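Gripper and controller trials: questions we keep getting

Last updated in March. Maintained by Florencio Sotomayor, bench testing, Hinley.

What are you comparing?

Two ways of capturing hand motion for cup handling, and two grippers that are supposed to make use of it. The capture side is bare controllers against gloves with the controllers strapped on. The gripper side is the Dimus two-finger and the Tekusetti soft hand. We bought everything at list price and owe neither company a favour.

Which one won?

Neither, so far. The Dimus closes harder and drops fewer cups. The Tekusetti is kinder to thin plastic but takes its time letting go. If you came for a ranking, we don't have one we'd put our names to, and I'd be wary of anybody who does after a few weeks of testing.

How many runs have you done?

533 that we kept. Another 123 were thrown out for tracking dropouts or operator error. We publish the second number since most comparison pages don't, and a success rate means very little if you can't see what was left out of it.

Why cups?

They're cheap, light and awkward enough to be interesting. A cup has a wide end and a narrow end, it tips, and it can be picked up by the rim, the side or the base. That shows up differences you won't see with a foam block. Every vendor demo I've sat through used a foam block.

What does the task look like?

The operator works at a white table with a shallow tray and a wooden mug tree. Orange cups move between the two. One can be upside down in the tray and another hooked on the stand while a third is in the hands, and we change the starting layout between runs so that nobody gets to rehearse one path.

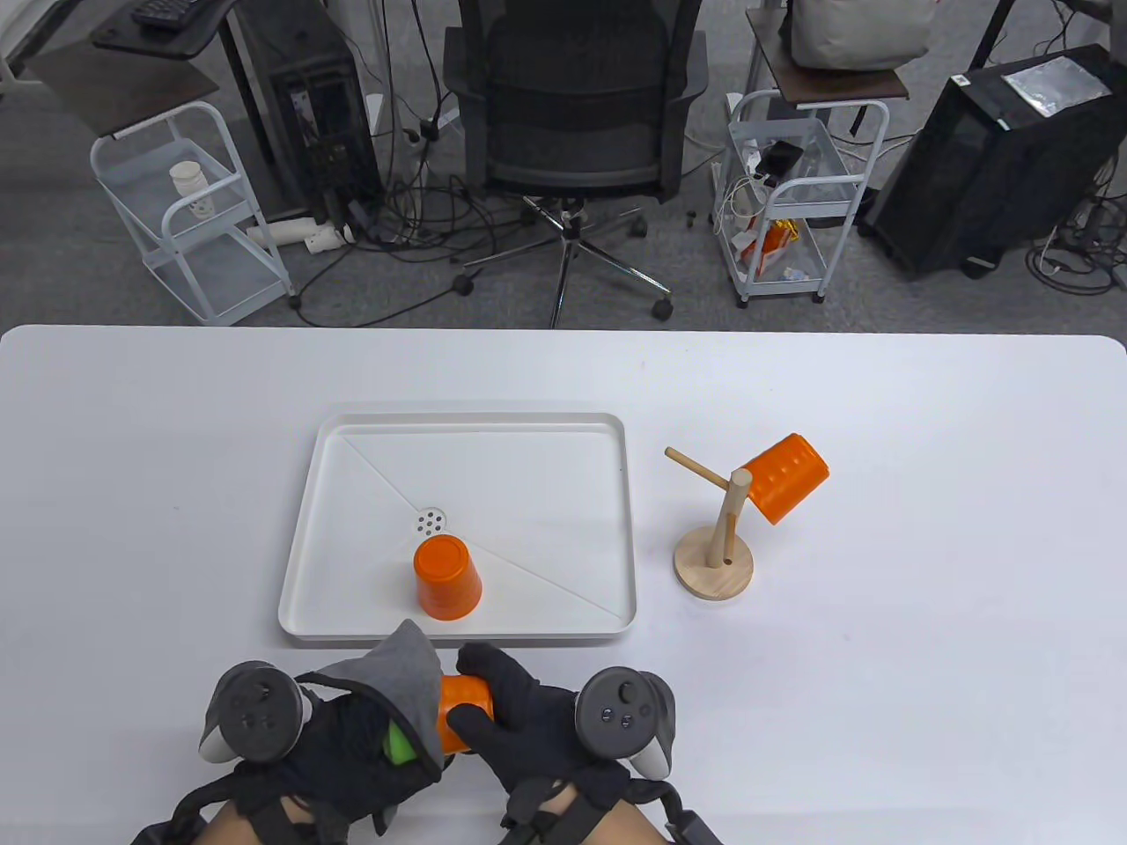 Do the gloves help?

A bit. Operators say they forget about the controllers sooner when they're strapped to the outside of the hand, and the fingers are free to do what fingers do. Whether that gives you better data is a separate question. The Sepúlveda write-up that gets passed around says yes, but it had one operator and he wrote the software. Our own numbers lean the same way — just not by enough that I'd bet a budget on it.

What are the drawbacks?

Strapping in is slow. If the harness slips on the forearm, the offset between controller and hand changes and you may not notice until you play the run back. Gloves also hide the fingertips, so contact has to be guessed from the cup's movement. And you can't scratch your nose.

How do you check the offset?

Touch both hands to a fixed mark on the table before the first run and again after the last one. If the readings disagree by more than our limit, the whole batch goes in the bin. It hurts to do, but we do it.

Can I use the buttons while gloved?

Not comfortably. The thumbstick and buttons face away from the fingers once everything is strapped on, so we start and stop recording with a foot pedal. Budget for one.

Is hanging a cup on the mug tree a fair test?

Fair to whom? It's hard on the Dimus, because two rigid fingers don't leave much room beside the peg. The Tekusetti gets around the peg more easily, then tends to drag the cup back off as it opens. We score the hang only after the hand is well clear. Tekusetti's rep asked us to score it at first contact. We said no.

Will these results carry over to my robot?

I doubt it, at least not directly. Your arm will have a different reach, your camera will be somewhere else, and your cups may be heavier. Treat our figures as a reason to run your own trial with the gear you're thinking of buying.

What would you buy today?

I'd borrow before buying. Ask for a loan unit and bring your own objects, then test it at your own table. If the vendor insists on doing the demo at their place with their parts, draw your own conclusions.

Can I get the raw logs?

Yes, including the discarded runs. Email the bench and tell us which gripper you're after. The files are large and the labelling on the earliest batch is poor, so read the notes before you plot anything.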